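Equipment Review: The Brollosura Two-Arm Teleoperation Station

Published Aug 24, 2024

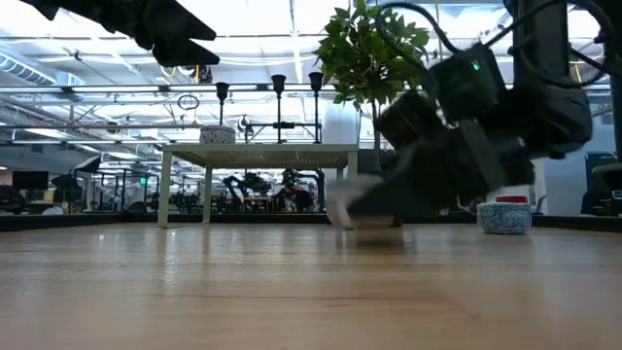

The Brollosura is a tabletop station for teaching manipulation tasks by remote control. An operator moves a pair of hand-held leader arms, the two working arms follow, and the station records joint positions and video for later training. The Voverport Equipment Review Office evaluated it over two months, beginning in May, at the shared laboratory in Flondthorpe. The work consisted of simple table tasks: picking up a small item, moving it across the surface, and setting it down beside or inside a dish. The small round bowl with the blue-and-white pattern was the dish used most often, and the black gripper brought down nearly to the wood beside it is at the height where most of the difficulty in this kind of teaching lies.

Scope of the evaluation

Operators recorded 645 demonstrations during the review period. Of these, 390 were accepted for training under the laboratory's ordinary rules, which exclude any recording containing a dropped item, a pause of more than four seconds, or contact between an arm and its own mount. The remainder were kept for study. The office did not assess the vendor's training software and makes no comment on it. All recordings were exported and processed with Lei, the annotation package already in use at Flondthorpe.

Installation

The station was delivered in four crates. Assembly required two people and one working day. The instructions are clear on mechanical matters and thin on cabling. Each arm carries several cables, and the manual shows only that they should be "routed freely." In practice, the loops must be long enough for the arm to reach the near edge of the table without drawing tight, and must be held high enough to stay clear of the work. The office recommends that purchasers set both arms to their farthest reach before fastening any cable. Two of the supplied clips broke during the first week and were replaced with ordinary hook-and-loop straps.

The vertical post mounting is sound. No measurable shift was found at the end of the review.

Control and handling

The leader arms are light and well balanced. New operators were generally able to complete a basic pick-and-place task within their first session. Motion in open space is followed closely, and the working arms settle without visible shake when the operator stops.

Handling near the table surface is less satisfactory. The operator feels no resistance through the leader arm when the gripper touches the wood, and must judge the last part of the descent by eye. Several operators developed the habit of stopping short, looking from the side, and then lowering the rest of the way. This is sensible practice for the safety of the equipment, but it introduces a hesitation into the recording that a trained policy may copy. The office found that raising the operator's chair and moving it closer to the work reduced the habit more effectively than further instruction did.

The grip trigger has a long travel and a soft response. It suits light objects well. With small, smooth items it was common for operators to squeeze harder than intended, and the item was sometimes pushed along the table before it was secured. A stiffer trigger is sold separately and was not tested.

Recording quality

The fixed camera supplied with the station gives a useful view of both arms. Two points deserve the attention of prospective buyers.

Fast movements blur. At the default exposure setting, a gripper moved at ordinary speed and the object it is holding can run together, and the annotators working in Lei reported difficulty in marking the moment of grasp. A shorter exposure improved matters, at the cost of a darker picture.

Polished table surfaces reflect overhead lighting. The station does not include a mat. Laboratories with long fluorescent fixtures should expect pale patches on a varnished wooden top, and should decide before recording begins whether to cover it. The Flondthorpe laboratory chose to leave the wood uncovered, on the view that a policy should be exposed to the conditions under which it will be used. The office takes no position on this question but notes that the choice should be the same throughout a given set of recordings.

Teaching by hand

The station also offers a hand-guided mode, in which the motors are relaxed and the operator moves the working arm directly. This mode is accurate near the surface and was preferred for short placement tasks. Its limits are plain: the operator's hands appear in the recording, and guiding both arms at once is tiring. The office considers it a useful supplement for correcting a difficult step - it should not be the principal method of collection.

Support

Two support requests were submitted. The first, concerning a calibration fault in the left arm, was resolved on the following day. The second, concerning cable length, was acknowledged but remained open when the review closed.

Assessment

The Brollosura is recommended for laboratories and training programs that already have staff available to supervise operators. It is recommended with reservations for sites that plan to work mainly with small or smooth objects, and such sites should request a trial of the stiffer trigger before purchase. A revised cabling guide has been requested from the manufacturer, and this review will be amended when one is received.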